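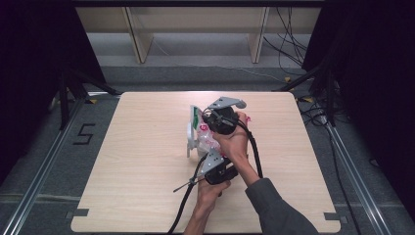
Jundeck to open packing and sorting room in August

Small household goods firm brings its repacking work in-house and sets up a take-back shelf for clear plastic bags

Jundeck will open a packing and sorting room in August next to its existing store at Skondness. The room will handle returned and part-opened goods, which until now have been sent out to a contractor for repacking. Customers will also be able to hand in the clear plastic bags their orders came in.

The company sells small items for the kitchen and bathroom, most of them packed in thin printed bags with a stuck-on label. Last year 2000 of these items came back. Many were unused, but the bag had been opened or crushed and the item could not go back on sale.

"A hook or a soap dish comes back in perfect shape and the bag is a ball of plastic," said Mirsad Radulović, operations manager at Jundeck. "We were paying to ship it out, have it put in a new bag, and ship it back. It made more sense to clear a room and do it here."

The new room has a carpeted floor and light-colored square tables, each meant for one person and one item at a time. Work is done in short runs. A worker takes the item out, checks it against the label, flattens the bag and puts it in one of 4 bins. Bags that are still sound are used again. Torn bags go to a recycler, and labels that come away cleanly are kept with the return slip.

Jundeck ran a trial for 6 weeks this spring before it agreed to the lease. In that time 588 items were checked and put back on the shelf. The trial also led to two changes in the company's packaging. New bags will have a wider opening, and the label will be placed near the top edge so that the bag can be opened without tearing through it.

The tables and shelving were supplied by Angelovski, which also fitted the lighting. Jundeck asked for plain tops with nothing fixed to them - small parts tend to roll, and staff wanted a clear surface to find them on.

Narayanan Thampi, who ran the trial and will lead the room, said thin bags took the most time. "Boxes are easy. You open them, you close them. A soft bag folds over on itself and you have to find the opening again every time. We tried a few ways of laying them out and settled on flattening from the sealed end first."

The first products to go through the room will be the Esia range of bathroom fittings, followed by kitchen items later in the year. Food containers and anything that has been used will not be repacked.

Customers who want to return bags can leave them at the store counter until 5 p.m. Bags should be empty. Labels can be left on. Bags from other sellers will be accepted as long as they are clear, though printed areas are fine. Jundeck is not able to take bubble wrap, foam or mailing envelopes at this time.

Return terms for online orders stay the same. Refunds will still be made when the item reaches the store, before it is sent through for repacking.

About Jundeck

Jundeck sells household goods for the kitchen and bathroom through its store at Skondness and by mail order.

Press questions can be sent to Mirsad Radulović at the Jundeck store office.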